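Ticket 557
Opened by: Anca Gavrilă
Product: Sitonholm flat sheet, cream
Subject: Blue rubbing off onto the cream sheet, and it's back after washing
Status: Open, waiting on customer

Hi! So I have one of your cream flat sheets and I have a blue problem. We fold clothes on the bed all day where I work, mostly denim, and every so often a faint bluish smudge turns up on the sheet right where the shirts have been sitting. I washed it, the smudge went away, I was thrilled, and then two days later there it was again in nearly the same spot. Is it the sheet picking up color too easily, or is it the shirts, or is it me? I'd really like to sort this out before I order more.

What I've tried so far:

Cold wash, regular detergent. The smudge came out the first time.
Cold wash again, same detergent. Came out mostly, but there was a gray-blue shadow left if you held it up to the window.
Warm wash with a scoop of Pascu oxygen powder. Shadow gone, and the sheet dried a bit stiffer than I like (could be too much powder, I was generous).
Turned the sheet around so the other end gets the clothes. New smudge at that end, so it isn't one bad patch in the fabric.

Reply from Margareta Jitaru, Sitonholm support

Hi Anca, thanks for all the detail, it helps a lot. This sounds like loose indigo from the denim. A few questions. Are the clothes new? Are they completely dry when they go on the bed? And is there anything else that usually sits on the sheet, like lotion, pens or paper? Ink and dye can look very alike once they've been through a wash.

Update from Anca

Okay, answers! The shirts are from Drudari and they're new, or they were in April, and I'm fairly sure only half of them got washed before we started using them (I asked Sorin Toma, who unpacked the carton, and he just made a face). They should be dry. I say should. The pile by the fans sometimes gets grabbed a little early. 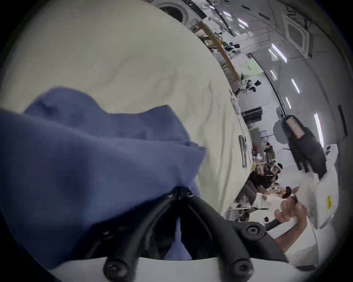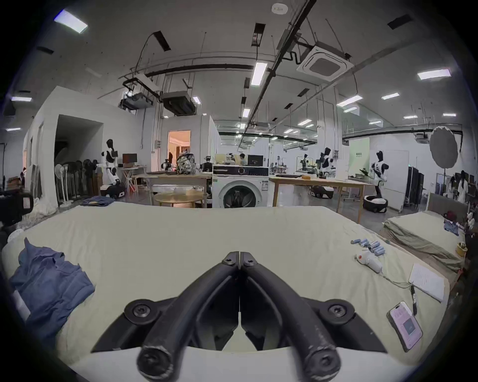
Cream sheet with something blue on it in both.

And yes, pens. I hadn't thought of pens at all until you asked. There's one lying next to the paper on the right side of the bed, cap situation unknown. The smudges come up on the left, though, on the clothes side, so I'm still blaming the shirts. I did move the pen. The batteries too while I was at it, they were in a heap and it was bugging me.

Oh, and we have an olive-green blanket on the other mattress and I have never spotted a smudge on that one, but then would I? It's olive green.

Reply from Margareta Jitaru

That's useful, thank you. Please try this test. Take a white cotton rag, dampen one half, and rub it on the inside of the collar of one washed shirt and one unwashed shirt, same pressure, 2 rubs each. If blue comes off the unwashed one only, you've found it. Then wash all the denim separately, inside out, cold, with nothing pale in the load, and repeat until the rinse water looks clear. Please don't use bleach on the sheet.

Update from Anca

Did the rag test! Dry half: nothing from either shirt. Damp half: washed shirt left a tiny hint, unwashed shirt left a proper blue stripe, and I mean blue. So now I know, and I also know which rag not to use on the windows.

I ran the denim on its own, 6 shirts per load, inside out. First rinse was the color of a swimming pool. Second was better. By the third I couldn't see anything in it, but our machine has a small door and the light in there is bad, so take that for what it's worth. Octavian Nedelcu thinks you can set the dye with vinegar. Is that real? I've read yes and I've read no, and I'd prefer not to have the whole place smelling like salad.

Sheet went through one more cold wash with half the powder this time and came out soft again.

Reply from Margareta Jitaru

The vinegar won't hurt anything, but we haven't seen it make a difference on indigo, so I'd skip it. Plain washing is doing the work. Could you use the sheet as usual and tell me how it looks after a few days? I'll keep the ticket open.

Update from Anca

Skipping the vinegar, Octavian has been told. Four days in with the washed shirts and the left side still looks clean to me, in daylight and with my phone flashlight. One question while I have you: if I get a second sheet so we can swap them, should I wash it before first use, or can it go straight on? And does the cream match from batch to batch? Mine has 122 printed on the care label, if that tells you anything.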